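Automation at the Refurb Bench: What Changes for the People at Zestcombe
Project report by Joelle Hamdan
Advisor: Wing-yan Man
March 5, 2020

Why I picked this

My cousin used to fix laptops in the back of a phone store, so I grew up thinking computer repair was one person, one lamp and a lot of tiny screws. When I got the chance to spend part of February at Zestcombe, a refurbishing shop that takes in old office desktops, I said yes before I even knew there was a robot involved! They clean the machines up, swap parts and sell them on, mostly to schools and small offices. Since last fall one of the benches has had a robot arm on it, and my question for this project was pretty simple. What do the people around that bench do all day now, and how do they feel about it?

What I did

I was at the shop for 29 hours total, spread over the month. I sat in on the morning meeting, shadowed two technicians and the person who runs the robot bench, and handed out a short survey (17 people filled it in, which I was thrilled with). I also read the shop's own bench notes, which are handwritten and kind of a mess, but full of good stuff.

The processor job

The robot bench is only used for a few jobs, and the one I watched most was the processor work. Before the arm came, technicians took turns at it and most of them disliked it. The old desktops have the kind of socket where the pins are down in the board, and they are super thin. If you drop the chip in crooked you can bend a few, and then that board is probably headed for the parts bin. Prapai Intarasuk, who has been at Zestcombe the longest, told me she used to hold her breath every single time. She does not miss it.

Now a person opens the case, clears out whatever is in the way and checks the board over. The arm handles the processor at the socket. The person stays close, because cables have a way of flopping back where you just moved them from, and then the person does everything after that too – thermal paste, heatsink, fan plugs, first power-up.

The Dell board on the bench, with the gripper at the socket:

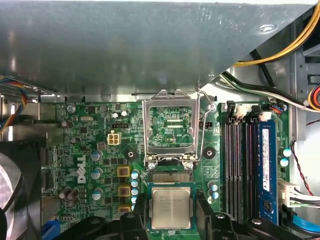
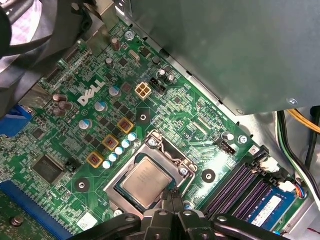
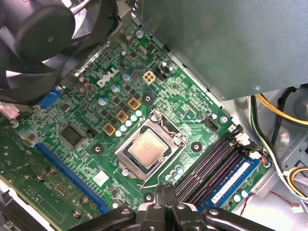 What changed for the people

The biggest change is who does what. Kai-wen Lam went from regular technician to running the robot bench, and he got a two-week course from Narkitz, the company that set up the arm. He likes it a lot, but he also said he worries his hands are getting rusty, so he asked to keep one afternoon a week on the normal bench. The shop said yes, and I think that was a smart ask.

Prapai moved the other way. She now does mostly testing and the weird cases, like a machine that only crashes when it's been on for an hour. She says it's the most fun she's had there in years, but more tiring, since the easy jobs used to be her rest. I hadn't thought of that at all before! When the boring part of a job goes away, you lose a bit of breathing room with it. Four people wrote something similar in the survey.

Then there's the newer staff. Tahsin Karunaratne started in the fall and has seated exactly three processors by hand. He wants to work at a place like Florkance someday, where they do repairs at the customer's office, and there won't be an arm in the trunk of the car. Kai-wen set aside a box of dead boards for him to practice on, but there's no set time for it, so it mostly happens when things are slow (which is not often).

Survey results, the short version

Of the answers I got back, 57 percent was the average score for "I feel sure about my job two years from now," on a scale that went up to 100. That's lower than I expected from how cheerful everybody seemed at lunch. The question about feeling safe and comfortable near the arm scored much higher. So people are fine standing next to it – they're less sure about what comes after it.

Most of the written comments were about training. People wanted to know who gets picked for the next course, and how. A couple of people asked for a second person who can run the bench, so it doesn't just sit there when Kai-wen is out sick.

Things I'd do differently

I only talked to people on the day shift, and the evening crew might see it differently. I should have asked Cheng, the shop that buys the finished desktops, if they've noticed any change on their end. And my survey had one question that was really two questions squished together, so I left it out of the results.

Suggestions I gave the shop

Put practice time for new technicians on the actual schedule.
Train a second person on the robot bench before adding more jobs to it.
Post how people get chosen for courses, somewhere everyone walks past.
Let anyone who moves to the robot bench keep some hand work if they want it.

The manager has the list now, and Tahsin promised to email me if the practice time ever makes it onto the schedule.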